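September, open day notes

Doors at 2, first visitors a bit before. Sudheer Palaniappan took the front table and the sign-in sheet, I ran the cell. Writing this up the same evening so we have it for the next one.

Setup: both arms on the bench, blue cover down, cloth folding as the main demo. We had planned to show the Kivham sorting task as well but the feeder jammed during the morning check and I left it switched off. Nothing broken as far as I can tell, the belt guide has walked sideways again. Needs a proper look before anyone runs it.

Folding went all right. We did it in blocks of five runs with a break between to let people ask things. The usual failure was the first pinch: one side picks up the corner, the other closes on the cover or on air, and the cloth gets dragged round. I stopped the run and reset by hand each time. Two blocks were clean all the way through. The small light blue cloths behaved better than the cotton napkins from Drovodau, which curl at the corners once they have been handled a lot. Leave the napkins home next time.

Reset is slow. Lay the cloth flat, top edge between the grippers, arms back to start, check that neither one is holding anything, then go. When there were people three deep at the rail I rushed it and put the cloth down too low, and the left arm reached short. My mistake, the start position is written on the card.

Questions I got more than once:
Does it know what a cloth is. Said no, and showed the training clips on the laptop.
How many demonstrations did it take. 400 for this task.
Can it do a T-shirt. Not yet.
What happens if I put my hand in. Showed them the stop button and asked them not to.

A group from Vergara stayed for most of an hour and wanted to talk about finger tips. They use softer ones and replace them often. They offered to send a few sets to try. Sudheer has the contact.

One person from Uvham asked for the cycle time. I didn't have a number I trusted so I didn't give one - we should log it properly before the next visit.

To do:
- belt guide on the sorter
- new cover, or iron this one, the creases come back as soon as it is unfolded
- tape marks for the cloth position
- second chair behind the rail, my back hurt by 4
- cycle time log
- print more of the one-page handout, we ran out

Packed up at 5. Arms parked, power off at the wall, laptop in the cabinet.
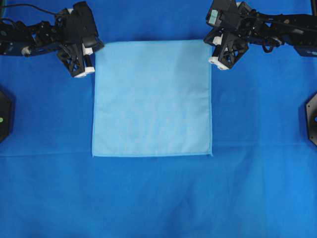
Photo: folding cell, lab notebook, September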